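Oronstead Housing Trust opens applications for kitchen and shared-space renewal at Sorner Court

18 May 2018

Oronstead Housing Trust has today opened applications for the next round of its kitchen renewal programme, which will replace worn-out kitchens in rented homes across the Sorner and Hikach estates. Tenants have until the end of August to apply.

The programme covers 1,380 homes in total. It is paid for from the Trust's planned maintenance budget and there is no charge to tenants. Rents will not go up as a result of the work.

Under the scheme, each household will be offered a new worktop, sink, taps, wall and base units, extra sockets where the wiring allows, and a fresh coat of paint. Floors will be replaced where they have lifted or split. Tenants whose kitchens were fitted most recently will be visited later in the programme, and the Trust will write to them separately.

The works will be carried out by Reisinger, the contractor that completed the bathroom replacements on the Hikach estate. Reisinger was appointed after an open tender and will run the programme from a site office next to the Sorner Court car park.

What tenants told us

The Trust sent a survey to every home on the two estates over the winter and received 1,524 replies, with some households sending in more than one. The replies have changed the plans in a number of ways.

The most common complaint was lack of storage. Many kitchens at Sorner Court were laid out when fridges were smaller, and tenants said that a modern fridge freezer would not fit under the worktop or in the gap beside the cooker. Several said they kept theirs in the hall or the living room.

The second most common complaint was lighting. Tenants in ground-floor flats said they needed the kitchen light on through most of the day. The new layouts include a second ceiling light, and strip lights below the wall units.

Tenants also asked for somewhere to sit. The old layouts made no allowance for a table, and a number of older tenants said they would like to be able to prepare food sitting down.

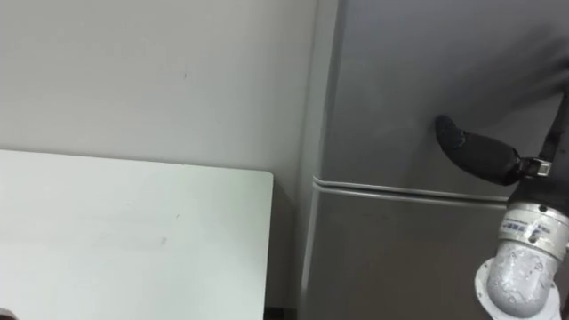
The new standard layout leaves a full-height space for a fridge, clear of the wall units, so that tenants can keep the appliance they already own. The space has been measured to suit most models sold in the last few years. It also allows for a small table alongside. A tall grey refrigerator with a white table to its left, set against a light grey wall, makes for a plain but practical corner, and the rounded corner on the tabletop is a detail many parents asked about in the survey. Tables are not supplied under the scheme, but tenants who want one can ask for the space to be left free when their surveyor calls. Those who would prefer an extra base unit can have that instead.

Choices for tenants

Every household will be able to choose from a range of door fronts, worktops, handles and wall colours. Samples will be on display at the Sorner Court office during normal opening hours, and a set can be brought to the home of any tenant who finds it hard to get out.

Choices must be confirmed within 10 working days of the survey visit. If the Trust has not heard by then, it will telephone before ordering anything. Once the units have been ordered the colours cannot be changed.

Tenants who have put in their own kitchen units, with permission, may keep them if they pass a safety check. They can still apply for the electrical work and the new flooring.

How the work will be done

Most kitchens will take up to 10 working days from start to finish. The water will be off for short periods only, and Reisinger will connect a temporary sink at the end of each day. Gas and electric cookers will be disconnected and put back by qualified fitters.

Each household will be given at least 2 weeks' notice of the start date. Tenants will need to empty their cupboards and clear the worktops before the first morning. Boxes will be delivered in advance, and help with packing is available for anyone who cannot manage it – please say so on the application form.

Work will take place between 8am and 5pm. No work will be done on bank holidays. Stairwells and landings will be swept at the end of each working day, and materials will not be stored in shared hallways.

Some of the older blocks may have asbestos in floor tiles or behind the existing units. A separate check will be made before any removal takes place, and tenants will be told the result in writing. Where asbestos has to be removed, the household will be offered the use of a furnished flat at Sorner Court until the kitchen is safe to use again.

Old units will be taken to the recycling yard at Hikach. Worktops in good condition will be offered first to tenants who want them for sheds or allotments.

Shared kitchens

The round also includes the shared kitchens in the two sheltered housing schemes on the Hikach estate. These will be closed one at a time so that residents always have one to use. Worktops in each will be fitted at two heights, and taps will have lever handles. Plans are on the noticeboards in both schemes and residents can leave comments in the box beside them.

How to apply

Application forms are being delivered to all homes in the programme this month. Forms can also be picked up from the Sorner Court office or filled in on the Trust's website. Tenants who need the form in large print or another language should ask at the office or by telephone.

Homes will be placed in order according to the age and condition of the present kitchen. Households with a medical need may be moved forward, and should send a letter from a doctor or occupational therapist with the form. Applying early does not affect a home's place in the order.

The Trust expects to write to all applicants with a provisional date once the August deadline has passed. Leaseholders are not covered by the scheme but may buy the same units from Reisinger at the contract price.

Drop-in sessions will be held at the Sorner Court office and in the Hikach community room while applications are open. Dates are printed on the back of the application form.

Notes to editors

Oronstead Housing Trust is a not-for-profit landlord letting homes on the Sorner and Hikach estates.

The kitchen renewal programme is separate from the window replacement programme, which continues as planned.

Requests for further information, floor plans or a visit to a completed kitchen should be made to the Trust's press office.

Ends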